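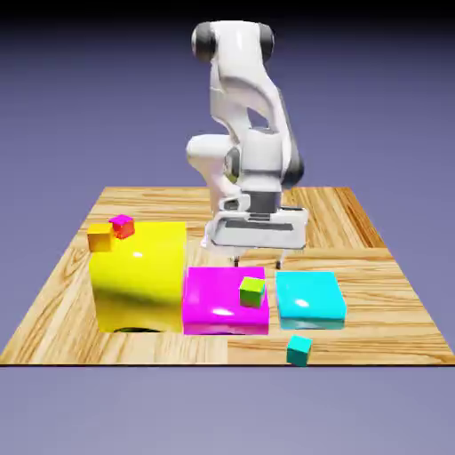
Minutes - Skurnbridge Robotics Club, February meeting

Started 6:15 p.m. in the upstairs computer room. Gisela Tiedemann in the chair, minutes by Qiuyue Jin. Apologies were received from the two members on the school trip.

1. Minutes of the last meeting
Accepted with one correction. The Utholm date was entered wrong and has been fixed in the shared calendar.

2. Block sorting project
Qiuyue reported on the simulated table. The three large blocks are yellow, magenta and cyan, and the small cubes are the things to be moved. The task stays as written in the fall: the arm gets a color and a target, picks the matching small cube and puts it where it was told.

Members agreed to keep the teal cube even though it is so close in color to the cyan block. Utholm allows one "near match" per layout and this will be ours. The color check needs to be tested on that pair before anything else is added.

Starting layouts were discussed at length. Gisela wants every run to begin from a saved layout file so that two people can compare results. Qiuyue would like random layouts as well. Agreed: saved layouts for the competition entry, random ones for practice only. Layout files go in the project folder with the initials of the person who made them.

The time limit per run stays at 60 seconds. A dropped cube counts as a failed run, and the run is not restarted.

3. Camera views
The second half of the project uses a close view low over the table in addition to the wide one. The close view has a lot of glare, both on the wood and on the magenta. The lamp settings have not been touched since the scene was first built.

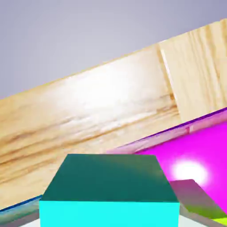

Ye asked whether the shine could be turned down on the blocks alone, leaving the table as it is, and said the color check would have an easier time with flat surfaces. Gisela pointed out that the Utholm rules do not mention surface finish either way. Ye will write to the organizers before any change is made. Until there is an answer, all test runs use the glossy blocks.

4. Kendero
The Kendero login is shared by too many people and runs are being overwritten. From now on each pair has its own folder. Old runs will be deleted at the end of the month - please copy out what you want to keep.

5. Money
The club has $400 left for the year. Travel to Utholm comes out of this first. The request for a second monitor was put off to the next meeting.

6. Any other business
The room has to be locked by 8 p.m. The key goes back in the box by the front office.

Closed 7:40 p.m.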